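Big Screen Is Up in the Imrie Room

Disthorpe neighbors, we have a screen! A real one, on a real stand, in the Imrie Room, and the old pull-down (you know the one, with the brown stripe down everybody's face) has gone to its final rest in the basement. I've been waiting to write this item for so long that I had half of it typed up last fall.

For anyone who missed the earlier notes, the Imrie Room is the one at the back of the old Kalell shoe store on the main street, past the coat hooks. We've used it for movie nights, slide nights, the seed swap, and that one very loud accordion evening. The trouble was always the same. Whoever sat on the left saw the movie, whoever sat on the right saw a movie with a slant to it, and if a truck went by the projector table jiggled and everyone lost their place in the subtitles. I sat on the right for two winters. I have opinions about it.

So last year we put out the jar, held the two soup suppers and the pie raffle, and by the end of it we had $1000 on the nose, thanks to one person who wandered up to the counter at closing time and asked what we were short. (She doesn't want her name in here, so I'll just say that her dog is very handsome.) The stand took $358 of that, which made me gulp a little, but I'd seen the cheap ones at the outlet in Flimthorpe and they wobbled if you looked at them. The rest went toward the screen itself and a surge strip, and what was left bought new felt for the chair feet.

Gavin Mackay did the shopping around. He went to Flimthorpe twice and on the second trip he took a tape measure, a level and a sandwich, and came home with the right thing. He wanted something that could be moved over for the exercise class and moved back for the movies, with a base low enough that chair legs can get close to it. I wanted something black that wouldn't fight with the wall. We both got our way, and that doesn't happen much with me and Gavin.

And the wall! I should say something about the wall. Some of you haven't been in since the mural went up, and you're in for a treat. It's all green hills, rolling along across the upper part of the back wall, and it has made that room feel twice as big to me. My sister says it looks like the drive out past Flimthorpe in May. I think it's greener than that. There was a bit of back and forth over whether to put the screen in front of it at all, and I was on the side that said we'd be hiding our best feature. I've come around. The stand is just two posts and a shelf with a lot of daylight between them, so you still get plenty of hill.

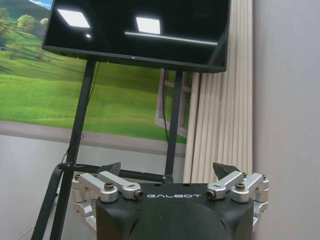
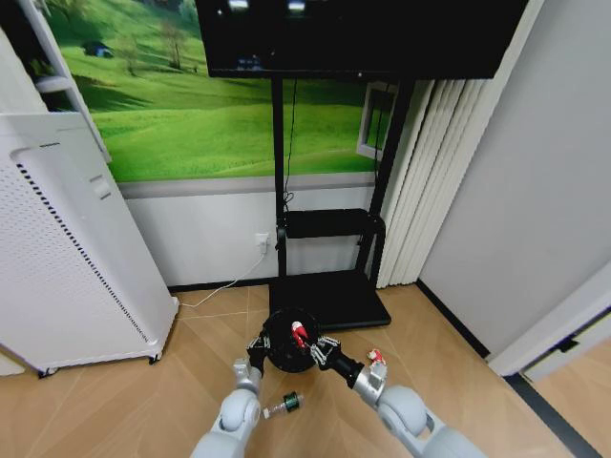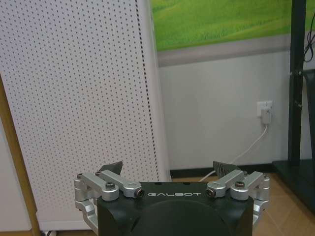

The new screen and its stand are in the first two photos, and the middle one has the green hills on the wall behind.

Now for what's on, and I'll try to be orderly about it.

The first movie night on the new screen will be in February, seven o'clock start, doors at half past six. We're voting on the title by slips in the coffee can on the counter, and so far it's a dead heat between a Western and the one with the singing nuns. Please only put in one slip each. I recognize handwriting. If you have a strong feeling about subtitles, write it on the back of the slip and we'll do our best, and if you can't make it to the counter, send your slip along with somebody who's coming by.

After that comes the one I'm looking forward to the most. Gavin has been scanning his uncle's slides, and there are almost 1000 of them, nearly all taken in and near Disthorpe back when the feed mill was still running and the street had those diagonal parking spaces. We won't show the whole lot in one go (I've seen the bird ones, there are plenty of birds). The plan is for five evenings, with a break in the middle of each for coffee and for arguing about who is standing in front of whose car. Bring your reading glasses if you think you might be in one, and please speak up if you know a name. Last time we did this, with the old projector, we found Mrs. Dunleavy's prom dress and the corner of my own grandmother's porch, and I about fell off my chair.

A few house matters while I've got you.

The floor in there is that nice light wood and we'd all like it to stay nice. Outdoor boots on the mat by the coat hooks, please, and lift the chairs when you move them. The felt helps, but it can't do everything, and I'd hate to see drag marks running through it by spring.

If you need the stand moved for your group, ask whoever has the key that evening and take it slowly with two people, one on each side. Check the cables first. They hang down at the back and it would be a shame to roll over one after all that soup. Don't hang your coat on the thing. I know it's tempting. There are hooks.

The remote lives in the drawer under the sink, in the tin with the sailboat on it. Put it back in the tin. I can't stress the tin enough. The last remote went home in somebody's knitting and was gone from Halloween until after New Year's, and we all watched the same channel of somebody fishing.

Snacks are fine, and I'd say popcorn is expected. Red drinks stay in the front room.

People have asked me whether the old projector is up for grabs. It is, with the cart, and it still works if you're patient with it and let it warm up. It would suit a garage, or a kid who wants to put cartoons on the side of a shed. Come by the counter any afternoon after two and talk to me. The pull-down screen you can have too, stripe included, if you can get it up the basement stairs.

We're also still looking for a couple of floor lamps for the back corners. The ceiling lights bounce right off the glass when the screen is dark, and for a movie we'd like to turn them all off and still let people find the door. Nothing fancy, any color, working plug. Gavin says he'll pick up if you're between here and Flimthorpe.

And if you've got home movies on tape or disc that you've been meaning to look at again, put them aside for the spring. I'm hoping to set up an afternoon where people can bring ten minutes' worth each and show it to whoever turns up. I've got one of a Fourth of July parade where my brother falls off a hay wagon, and he has already told me I'm not allowed to show it. I'm showing it.

Slips for the movie vote close at noon on the day before, and I'll chalk the winner on the board out front.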